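Leave the Long Table Alone

The memo arrived on a Friday, at the hour when memos arrive if the sender would like to be on a train before anyone opens them. Starting in August, it said, the shared work tables in our Dramville office will be cleared every evening. Everything goes in a locker. Everything that doesn't fit in a locker goes home, or goes away, and the memo was careful not to say which of those applied to plants.

I have worked in offices for 20 years and have lived under 2 clean desk policies, this one being the third. Each was introduced as a way of helping us think. The first helped us think at a company called Opoku, where a consultant explained that a bare surface lowers stress. He explained this across a surface holding his laptop, his other laptop, a sandwich and his car keys.

I am not a slob. I own a label maker. I have strong feelings about people who leave a mug in the sink "to soak," as if coffee were a baked-on lasagna. But there is a difference between a mess and a table where people are working, and the folks who write these memos can't seem to see it, possibly from sitting in rooms with doors.

Consider tape. A roll of tape on a shared table belongs to everyone. Somebody tears off a piece, puts the roll down more or less where it was, and life continues. Put the same roll in a locker and it belongs to Miloslav Gajdoš, who is in Stultovbridge until Tuesday with the key in his coat. I have now seen a package closed with mailing labels. It took eleven of them and it looked like a school project about mummies.

Or consider cables, which the memo calls "visual noise." I'll grant that they tangle. They tangle in lockers too, only in the dark, where they have more time. On the table I can at least see which one I want and pull on the wrong end of it.

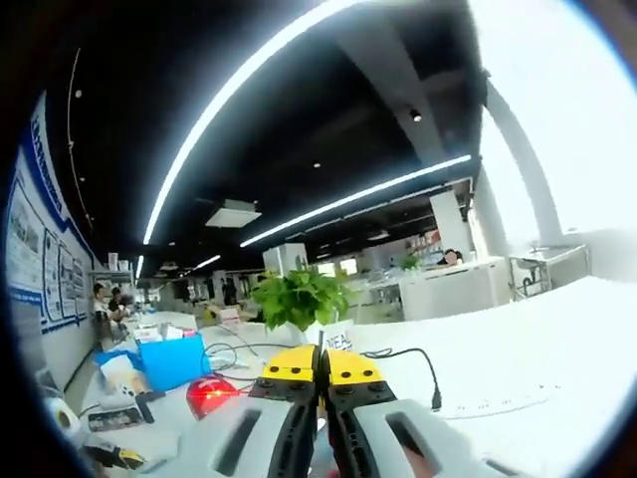

So what should stay out on a shared table overnight?

Anything that more than one person reaches for in a normal day: the tape, the power strip, the chargers, one open box for things in transit, and the plant.

The plant deserves its own paragraph. Nives Ferri, who wrote most of the policy and whom I like a great deal, told me that greenery would be "consolidated" by the windows. Consolidated is what happens to pension plans. A plant in the middle of a long white table does a job there. It gives you something to look at that isn't a colleague's forehead, and it marks the spot where one person's sprawl ends and another's begins, without anyone having to bring it up in a meeting. Move it to the window and it becomes decor, and decor gets watered by everyone for a week and then by no one.

I put all this to Nives over lunch. She had answers, which I found annoying. The cleaners can't wipe around things, she said. Fair. Visitors come through. Also fair, though I have never heard of a customer who walked out over a box. And people do abandon stuff: she showed me a drawer of adapters collected from the tables since spring, 39 of them, several for phones that belong in a museum. I had no reply to the drawer. I believe two of those were mine.

Here is where I'd compromise. Clear the tables once a week, properly, with a deadline and some shame attached. Loose papers get filed or recycled. Packages get opened by the people who ordered them, a step that Cayetano Garrido has been putting off for longer than I've known him. The rest of the week, leave things where hands expect to find them. Paloma Whitlock runs our smaller office in Amden that way and says it costs them 20 minutes, including the arguing. Her table isn't beautiful. But you can sit down at it in the morning and be working before your coffee has cooled, and I've timed the locker routine at our place – key, door, wrong cable, other door – and my coffee loses every time.

What bothers me most is the idea that a table should look as though no work had been done on it. We'd never ask that of a kitchen. A kitchen with no salt on the counter and no spoon in sight is a kitchen in a brochure, and you would be right to worry about dinner.

Nives says she'll take the weekly version to Primo Parisi, who signs these things and who has an office with a door. I've asked her to bring him out to the long table first, around three in the afternoon, and make him find the tape.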